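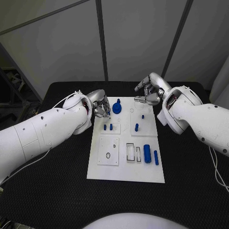

La planche d'assemblage, ses pièces bleues et ses platines blanches.

La société Clarnadell a présenté le 7 décembre 2022, dans ses locaux de Narnholm, une planche d'assemblage destinée aux exercices d'insertion. Posé sur une table noire, le support blanc réunit des platines et des pièces bleues, dont l'une, en forme d'engrenage, est surmontée d'un court axe vertical.

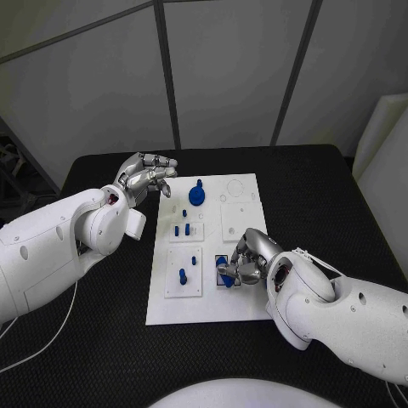 Une pièce bleue allongée, inclinée dans son logement.

Mis au point avec l'atelier Bivov, le support sera proposé aux établissements de formation technique. Une première série d'environ 1 000 exemplaires est prévue, a indiqué Herman Yeoh, responsable du projet. Seize centres ont déjà fait part de leur intérêt.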